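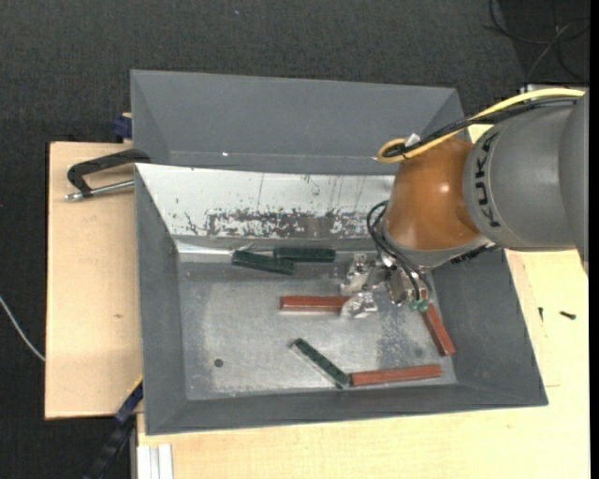 Equipment planning meeting – minutes
Feb 7, 2026

I'm writing these up the way I talk, same as always, so if you wanted the formal version you should've grabbed the pen before I did. Everyone on the bench team made it except our Wistent rep, who sent written comments that I read out loud (twice, the room was noisy).

1. Last meeting's minutes
Approved. One fix: the Prollow quote was listed under "spent" and it should have been under "requested." We haven't paid Prollow a dime yet.

2. Bin picking cell, where we are
We talked through the setup with the green and reddish-brown blocks, and everybody agreed the KUKA arm itself is not on the shopping list. It stays. What we're arguing about is everything near it: the bin, how the bin is held down, the gripper, and the hoses and cables.

The back wall of the bin got the most airtime. The paint on the lower part is scraped and flaking in a wide band, and there are fine scratches running up above that. I said I'd like to stop having flakes in a bin where we're trying to judge how well the blocks get picked. Two people thought a repaint would do. The rest of us would rather have a second bin with no paint on the inside at all, so one can be out of service while the other is in use.

3. Bin replacement
Gosselin quoted $194 for a bare metal bin with the same slopes, plus shipping, which they haven't pinned down. For that money I don't think we need to debate it much, and we didn't! Motion to buy one, passed with no objections. I'm placing the order. We keep the old bin as the spare, and whoever has a free afternoon can strip the back wall.

There was a side question about going deeper on the new one. We left it alone. Changing the depth means redoing the approach heights, and I really don't want to do that again before September.

4. Holding the bin down
Right now there's a clamp on the bin edge up by the left rear corner. It's fine for trying things out, but I asked for a proper mount we can take the bin off of and put back in the same spot. We have grooved profile in the shop already, so the cost should be brackets and hardware. Limit set at four brackets to start. If it takes more than that we'll talk again.

Also, please put screws away when you're done. There's a tray for them now.

5. Gripper
This was the long one. Otside wants $2284 for a new gripper with a set of spare fingers, and our ceiling for the line is $2000. I like the Otside unit. The fingers swap out without taking the tool off the arm, and for blocks lying close to a wall or touching each other I think narrower fingers would save us a lot of tuning time. But we're over, and I can't pretend we aren't.

Options we kicked around:
– Ask Otside to quote it without the spare fingers.
– Cut new fingers for the gripper we have and see how far that gets us.
– Wait for the next budget round and ask for the full amount.

We landed on doing the first two at once. I'll write to Otside, and the shop will rough out one pair of narrow fingers from scrap. If the homemade pair does well, we may not need the purchase this year. One person asked that we write down what "does well" means before anyone tests anything, and that's fair, so it's on the action list.

6. Hoses and cable routing
Wistent's comments were mostly about this. They'd like to sell us a full dress pack for the arm. We have the yellow cable and the black ones coming over the arm and gathered in a loop above the wrist, with the hoses going down to the tool from there. I asked whether anybody had logged a snag and the answer was no, so the dress pack is tabled. We did say yes to a bag of better ties and some protective sleeve out of the consumables money. The loose cables behind the robot need to be tidied too, and that costs nothing except somebody's knees.

7. Prollow lighting quote
Not discussed, we ran out of time. Carried over. Please read the quote before next time, because page two has an installation charge I had missed completely.

Action items
– Order the Gosselin bin (me)
– Reduced quote from Otside (me)
– One pair of narrow fingers (shop)
– Written pass mark for the finger test (bench team)
– Mount drawing with bracket list (shop)
– Ties and sleeve (bench team)
– Thank Wistent, tell them not this round (me)

Next meeting is in two weeks, same room.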